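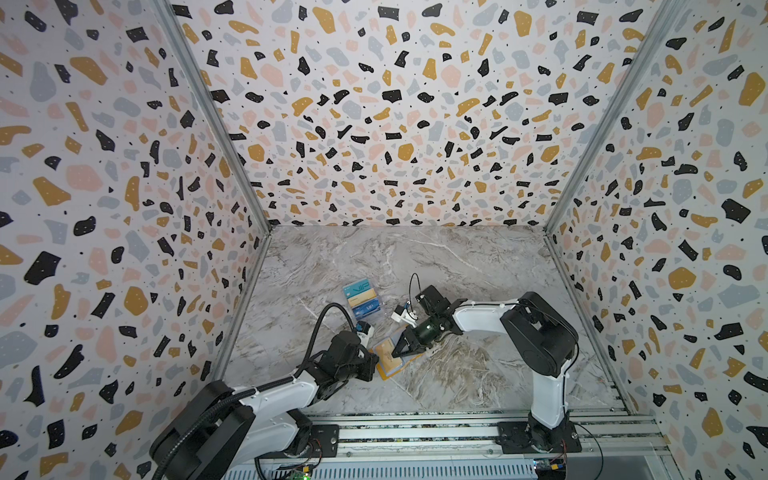 Home Issues Articles Contact

4. Reminder Messages and Missed First Appointments

Students who book a first counseling visit and do not attend are of particular concern to campus services. A missed return visit can usually be followed up by a counselor who already knows the student. A missed first visit leaves the service with little more than a name and a booking time. The present section reports on the change in reminder practice at the Navesbridge campus and on its relation to attendance.

Before the change, students received a single email at the time of booking. Under the revised practice, a short text message was also sent on the day before the visit. The wording was kept plain. It gave the time, the building and a telephone number for moving the visit, and it did not mention counseling, as several students had raised concerns about messages being read on a shared or visible screen. Students could decline text messages on the booking form.

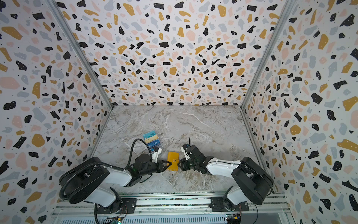

R. Butkienė

Booking records were drawn from the Ruleck scheduling system for two periods of equal length, one before and one after the change. The first period contained 3181 first-visit bookings and the second contained 3615. Bookings canceled by the service itself were removed before these totals were taken. Where a student moved a visit, only the final booking was kept – a choice that favors neither period but does hide the number of changes made along the way.

Attendance at first visits was higher in the second period. The difference was clearest for visits booked more than a week ahead and was small for visits booked within two days, where the text message often arrived soon after the email. The month-by-month rates are plotted in Figure 2 of the full report. August was left out of both periods, as the service runs on reduced hours and sees mainly graduate students.

These results should be read with care. The second period also saw the opening of evening hours on Tuesday, and the records do not show whether a student chose an evening visit for that reason alone. The smaller Rutemel campus, which kept the email-only practice throughout, was considered as a comparison group. Its bookings were too few to support one, and 13 of its weekly records were incomplete.

Interviews with students who missed a first visit were outside the scope of this work. Some may have found help elsewhere, or may no longer have wanted the visit – the booking data cannot separate these cases from students who simply forgot. The next section turns to the waiting time between booking and first visit.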